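Moved all my prescriptions to a new pharmacy this month. A few people asked how it went, so I'm putting it in one thread.

I take four things every day. My old place was the Sastry counter in Ralbridge, and it cut its evening hours in January. I get off work at 5. You can see the problem.

The new one is Oltitz Pharmacy. I called first and asked what they needed. Drug name, strength, the prescription number off the label, and the old pharmacy's phone number. That was the whole list.

They do the calling. You don't have to tell the old pharmacy anything, and you don't need a new prescription from the doctor if there are refills left.

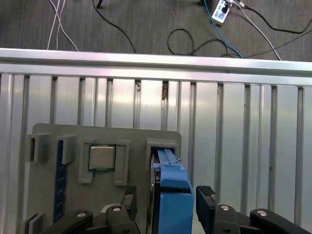
One of my four had no refills left, so that one couldn't transfer. Oltitz sent a request to my doctor's office and it took nearly 14 hours to come back, most of that overnight. If you're down to your last few pills, ask for the refill before you switch. The other thing I'd do sooner is sort out where everything goes at home. I had bottles in the kitchen, the bathroom and my work bag. Now each one has its own place, same idea as that gray board with a holder for the memory stick, and I can tell right away if I forgot to put something back.

Insurance next. Bring the card even if they say they can look you up. Mine was on file under an old address and the first claim got rejected. It was fixed at the counter while I waited.

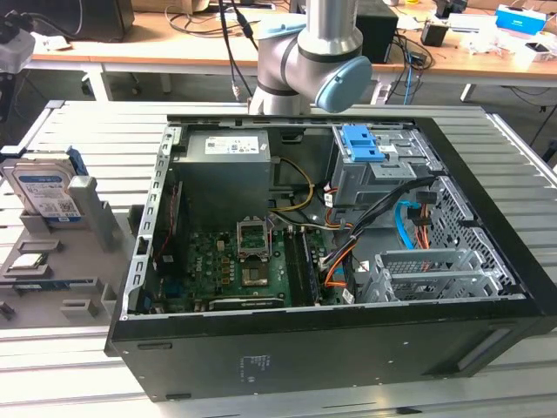 Open tower on the worktable, side panel off.

Prices. Three of mine cost the same as before. The fourth was a little less, and I didn't ask why.

They also offered to line up the refill dates so I pick up everything in one trip. It meant one short fill the first time -- a partial bottle, with a smaller copay on my plan. Check yours before you say yes.

Auto refill is separate. I turned it on for 2 of them and left it off for the others, which my doctor might change this summer.

Gemodano is the app they use for pickup texts. It works fine. You can skip it and have them phone you.

Someone asked about transferring controlled medicines. I don't take any and the rules are different, so ask the pharmacist about that one.

Old bottles: I kept them until the first new fill was in my hand, then blacked out the labels and threw them away.

First full pickup is set for June 15, 2018. I'll add to this if anything goes wrong.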